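Why Does a Town Throw Itself a Birthday Party?

Do you know how old your town is? Most people have to look it up! In Kirkton, though, even the smallest children can tell you, because every November the whole place stops what it is doing and remembers the night the great flood went down and everybody came home again.

It starts at 7 in the morning, when it is still dark, with bells. Then comes bean soup, which is what the families ate that first evening (there was nothing else left in the cupboards), and after that a long, slow parade down to the river with drums and paper boats. Last year 4,000 people walked in it — and quite a few dogs.

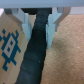

A feast day like this is a kind of memory that a lot of people carry together. Your grandma's stories may live in her head, but a town's stories need songs, food and costumes to keep them going. Things get wrapped up and put away afterward, and they come out again the next year. Think of something dark and long, narrow at one end and wide at the other, with faint bands all along it, like the one in the picture. You might wonder if it was a rolled-up bundle or a padded tube, and wondering is just how people who study old customs begin. They look, they guess, and then they go and ask somebody older.

So try it yourself! Ask a grown-up which days were special when they were little, what they ate, and who made the most noise.

Written by Heather Moffat

Comments (3)

Mayu Hattori: My class made the paper boats. Mine sank, but we had fun!

Elie Mansour: We have soup on our town's day too, only ours is lentil.

Gavin Drummond: Do the bells really start that early?

We use cookies to remember your settings. Accept | Manage choices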